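Werness Doe Milk Weights
README and data card, second version

Daily milk weights for dairy goats from one herd, Werness, over a single lactation. There are 1608 rows in the main file, one row per doe per milking that was written down. 28 does appear at least once. If you came looking for proof that one bloodline outmilks another, you won't find it in this file, and I'd be suspicious of anyone who says they did.

Files

weights.csv: the milkings
does.csv: one line per doe, with kidding month, lactation number and coat color
feed_notes.txt: typed up from the barn notebook, spelling left alone
tests.csv: butterfat and protein results from Amini, the lab we mail samples to 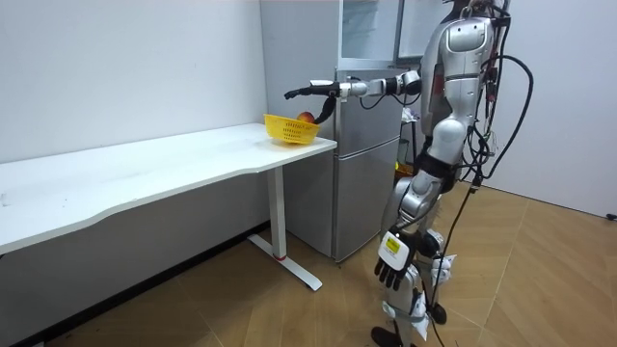
Where the weights come from

Milk was weighed in the pail on a Morneo hanging scale. The pail weight was supposed to be subtracted each time, and in the early rows I have my doubts. Two pails were in use and they don't weigh the same. Test day has a different problem: one milking gets sampled and then stands in for weeks of milk. Judging a doe on that is like judging an orchard by the single red-and-yellow apple in that yellow basket. It may be a fair apple. I still wouldn't multiply it by 305 and print the result in a sale ad. So tests.csv is kept apart from weights.csv, and I'd ask you not to merge them into a lactation total without saying how you did it.

Columns in weights.csv

doe: barn name, lower case
month: the month as a word
session: am or pm
grams: net weight of milk
flag: blank, or one of the codes explained in the next section

There is no column for who did the milking. There should be. Some does hold back milk for a stranger, and the notebook doesn't say which evenings had one.

Flags

K means kids were left on overnight, so the morning weight is what they didn't drink. S means spilled, with the weight guessed afterward. R means the scale was read twice and gave two answers, and the lower one was kept. 55 rows carry an R. I don't trust a scale that needs that many second looks, whatever the box promises.
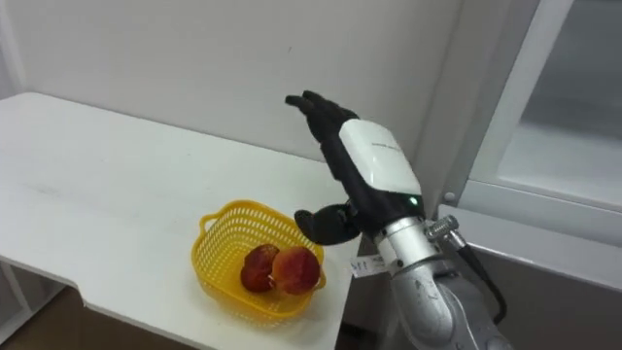 Black hand with the thumb out to the side, beside the yellow basket.

Known problems

The first-fresheners look better than they should. Three of them were moved to the better hay in July, and the older does weren't, so any comparison by age is mixed up with feed. People have asked me to adjust for it. I don't know how, and I don't believe the formulas I've been sent.

Weights under 400 grams were sometimes skipped in the notebook as "not worth writing." That makes the tail end of every lactation look higher than it was. If you fit a curve, stop before the dry-off weeks or accept that the end of it is made up.

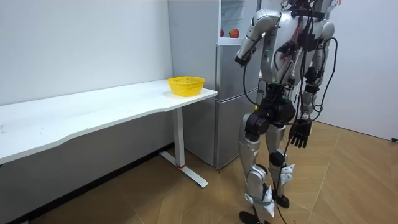 Dry-off dates are missing for several does. I tried filling them in from memory and then took them out again. A blank is less trouble than a wrong date that looks right.

Cleaning

The rows were typed into Pulosska, a herd record program, and exported from there. Pulosska rounds to the nearest ten grams on export, which I found out late. The notebook has the finer figures and I have retyped only the evening sessions so far. Doubled rows were removed when doe, session and weight all matched on the same page. Two twin sisters with similar names may have been swapped on a few Tuesday evenings.

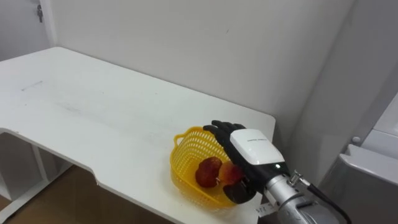

Coat color is in does.csv only because a buyer wanted it. It has no known bearing on milk. Please don't send me a chart.

Use

Fine for practice with messy farm records, for teaching, or for checking against your own notebook. Poor for picking a buck. One herd, one season, one barn.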